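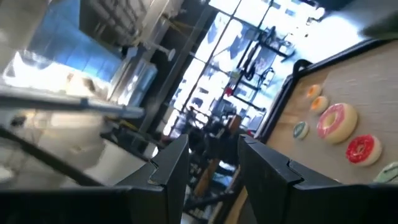

*Toy donuts on the beige board, orange and pink frosting.*

**Ticket: lyrics run ahead of audio, Ultbridge worship playlist**

Status: resolved
Opened by: Sioned Craddock
Assigned: Iolo Howells

**Report**

Lyric display leads the vocal on the pop cover used as the closing song. First verse is fine. From the second chorus on, the text changes a full line early. Other songs in the playlist are not affected.

**Log**

- Wednesday, IH: Reproduced on the Dronico player with the file supplied. Offset at second chorus is 2 seconds. Restarting the player has no effect.
- IH: Swapped output from Bluetooth to cable. Same offset, so output latency is ruled out.
- IH: Compared the audio with the lyric file. The lyric file was timed to the radio edit. Ours is the album version, with an instrumental break after the first chorus.
- SC: Confirmed - Aled replaced the audio in March and kept the old lyric file.
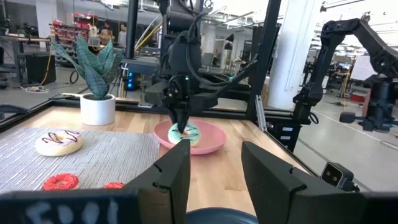 *Donut with mint-green frosting, pink plate.*

- IH: Tried a global offset in settings. Fixes the chorus, breaks verse one. Reverted.
- IH: Retimed all lines from line 46 to the end. Saved as a new file, old one kept in the archive folder.
- SC: Played through twice at normal speed. Text and vocal match, including the repeated bridge.

**Still open**

The bridge text reads "king" in lower case and the printed sheet has "King". Sent to Cledwyn Samuel for a decision - no change to timing either way.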